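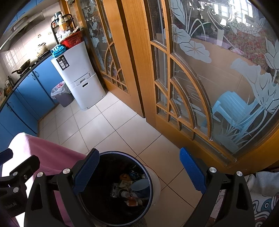
Flenlow fixes the dropped-trash bug, and the cause is a good one

The Okano home robotics team has tracked down the fault that made its Flenlow sorting software let go of wrappers too early. In a run of 100 pickups in June, the fingers opened early 11 times, always on thin, crinkly plastic.

"We blamed the motors for weeks!" said project lead Natália Pešek. The real trouble was a grip check that read soft packaging as an empty hand and told the fingers to open.
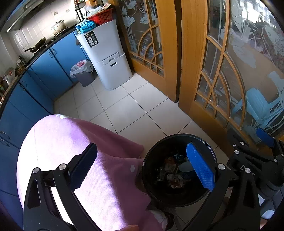
The fix shipped last night as a small update, and Chibuzor Fashola, who wrote it, is already thrilled with the early numbers. Kitchens are a great workout for it, he says, with glossy white wall tiles throwing bright highlights and a round black bin whose dark interior holds shiny wrappers (his favorite kind of awful). The new check compares 59 readings before it decides the hand is empty.

Teams still on the old version should keep speed limits on until they update.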